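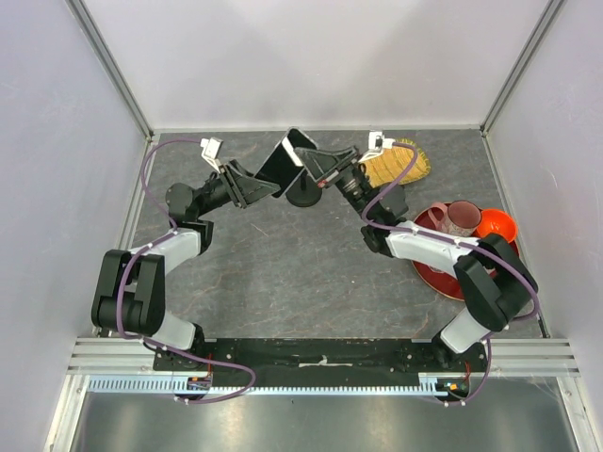 Our project looked at how countertop materials are chosen for small rental kitchens, and whether tenants and landlords want the same thing from them. We started with the look of the surface, which most people mention first. Dark gray with a stone pattern was the finish we asked about most, the kind with thin, irregular veins in pale and rust-brown. A short light scratch can be hard to pick out among veins like those, and several landlords gave this as a reason for liking the pattern. On a plain black top the same mark would stand out.

Method

We sent a paper survey to tenants and landlords in two neighborhoods, Irutel and Lobo. We got back 387 usable forms from tenants and 243 from landlords. Clementina Nogueira entered the answers and I checked them against the paper. Forms with more than three blank answers were left out. The survey ran through November, a bad month for it in Lobo, where many people were moving.

Results

Tenants cared most about cleaning. Stains from coffee and cooking oil came up again and again in the comments, and so did seams near the sink – crumbs collect there and water gets in. Landlords put price first and repair second. Very few landlords had ever repaired a countertop. They either left the damage or replaced the whole piece.

Color split the two groups less than we expected. Both preferred mid to dark tones. Tenants in older buildings with small windows were the exception and often asked for something lighter.

We also compared quotes for one straight run of counter with a sink cutout. The lowest was 558 dollars from Plererik and the highest was 1,165 dollars from Vumell. The Vumell quote included removing the old top – the other did not, so the gap is smaller than it looks.

Limits

We did not ask how old each countertop was. Benedita Sequeira pointed this out when she read our draft, and by then the forms were in. A later group could add that question and keep the rest of the survey the same.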